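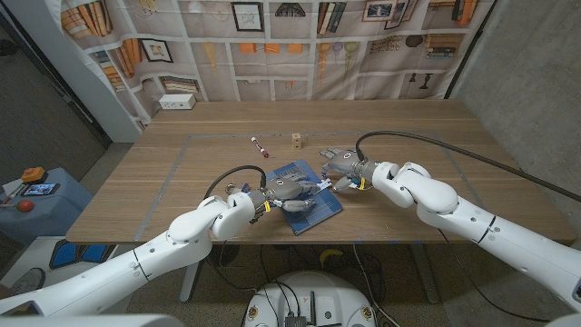 LAB NOTES | ROBOTICS

Two hands, one notebook, and a robot that knows when to wait

I spent most of a September morning in Trevdale watching a pair of robot hands deal with a notebook, and I had a lovely time. I know how that sounds. But I've been writing this column for nine years and I've sat through plenty of robot demos where everything is over in ten seconds and you're ushered off to the sandwiches, so it was a treat to be handed a stool and told to stay as long as I liked.

The group is Gratik, a small research outfit that moved into the old Sýkora building last year, and they've just put out a result that I think deserves a bit more noise than it's had. They've been working on how two robot hands share a job when neither one can finish it alone. Paper, books, folders, anything flat that slides about when you touch it. You and I do this all day without a thought. One hand holds, the other fiddles, and at some point they swap over.

Robots are pretty rotten at the swapping over part. The usual way of teaching them is to have a person drive both arms through the task lots of times, record everything, and train one big program to copy the lot. It works up to a point (I've seen some very nice towel folding done that way), but the two arms end up stuck to each other's timing. If the left one is a bit slow getting into place, the right one goes ahead anyway, and your notebook is off across the table.

What the Gratik crew did was split the job in two and let the halves talk. Each arm gets its own smaller program, and between them runs a little signal they call a hold score. It's a running guess at how firmly the other hand has got things under control. When the score is low, the second hand hangs back and hovers. When it climbs, in it goes. That's the whole trick, more or less, and Přemysl Šimko, who wrote most of the code, looked a little sheepish when I asked if there was more to it.

"There's a lot of fussing about how you work out the score," he told me. "But the idea, yes, you could write it on the back of your hand."

They call the method Gudevix. I asked where the name came from and got three different answers from three people, so I'm leaving that one alone.

Now the numbers, because I was told off by a reader last time for leaving them out! The team collected 591 recorded runs with a person driving the arms, and that's not a lot by the standards of this field. They trained their version and the ordinary all-in-one version on exactly the same recordings, then gave each of them 25 goes at every task, with the objects set down in a different spot and at a different angle each time. On the notebook task the ordinary version managed 9 out of 25. Gudevix got 22.

I made them say that again so I could write it down properly.

The gap was much smaller on the easy jobs. With things like standing a block upright or moving a pen from one spot to another, where one hand does nearly all the work, the two versions were neck and neck, and on one of them the ordinary version was ahead by a single go. Bohumila Matoušek, who runs the group, was quick to bring that up before I'd even found the table in the paper, which I liked her for. Her view is that you'd be silly to use their method for everything. It costs extra computing time and it makes the arms slower, quite a lot slower in some cases, because they spend time waiting on each other.

And it is slow, I'll say that. If you've got a picture in your head of robot arms whipping about in a car plant, this is the opposite end of the hobby. There's a long moment with the left hand resting on the cover and the right one hanging over the corner, fingers a bit curled, when I'd have sworn the thing had crashed. I looked around at everyone else and they were all perfectly calm, so I kept my mouth shut. You get used to it, and after the first hour I'd stopped wanting to reach over and help.

The failures were my favourite bit. Of the three the notebook task had in testing, two happened when the left hand came down too close to the spine and the score shot up when it shouldn't have. The hand was pressing hard, so the program took that as a good grip, but all the pressure was in the wrong place and the cover was free to swing. Šimko reckons they can fix it by teaching the score about where the contact is as well as how hard it is. He's already got a version running that does this, but he wouldn't give me results for it, no matter how nicely I asked.

The other thing on my wish list is softer stuff. So far everything they've tested keeps its shape reasonably well, and a notebook is about as floppy as it gets. Matoušek said single sheets of paper are next, then plastic sleeves, and she pulled a face at the second one. She'd like to get to the sort of sorting and filing that goes on in the back room of any clinic or library, though she wouldn't put a date on it.

The paper's up on the group's site, along with the recordings and the code for the hold score, all free to use. If you've got a two-armed setup of your own, they'd love to hear how it goes, particularly if it goes badly. I've been promised another visit when the plastic sleeves come out, and I'm bringing my own lunch this time, as the nearest bakery in Trevdale shuts at 1 pm.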